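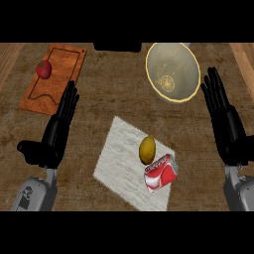
10 min read

4.2 Tabletop clutter in simulation

Figure 3. A start state from the kitchen set, rendered from the head view. Both hands are open. The tomato is on the cutting board, and a lemon and a crushed can share the cloth in front of the bowl.

The kitchen set was built to test whether a policy trained on single objects still picks the right hand and the right target when several objects are present. All scenes use the same two-arm model with five-fingered hands, the same table, and the same start pose, with the hands raised and open on either side of the work area (Figure 3). What changes between scenes is the choice of objects, where they lie, and how they are turned.

We generated 154 scenes with the Petrauskas scene sampler. The sampler places large items first, such as a board or a bowl, and then drops small items onto or between them. Objects are allowed to touch. In Figure 3 the can lies against the lemon, so a grasp on either one has to deal with the other. We kept these contacts in the set. An earlier version of the sampler forced a gap between all objects, and policies that did well on that version did poorly on the real table at Bridasholm.

After sampling, each scene was run forward with the arms held still until all objects came to rest. Scenes in which an object fell off the table or sank into another object were thrown out. This left 138 scenes, which we use for all results in this section.

Each scene is paired with one written instruction that names a target object and a place to put it. For the scene in Figure 3 the instruction is "put the tomato in the bowl." The tomato is closer to the left hand and the bowl is closer to the right, so the policy may carry the tomato across the table with one hand or pass it from one to the other. We do not score these choices differently. A trial counts as a success if the target is inside the goal region and neither hand is touching it when the trial ends.

We compare 2 policies. The first, Futex, takes the head view and the joint angles of both arms and predicts a short chunk of motion for both hands together. The second, Jakbridge, uses the same inputs but predicts each arm separately and joins the two outputs with a small coordination layer. Both were trained on the same demonstrations, and neither saw any scene from the kitchen set during training. A trial is stopped after roughly 140 control steps if the policy has not finished.

Glass objects needed extra care. With the default renderer settings, the wall of the bowl was almost invisible from the head view, and both policies tended to close the fingers too late near the rim. We raised the number of light bounces and gave the rim its own material. The same settings were used for every scene, including those with no glass in them, so that image quality would not vary with the task.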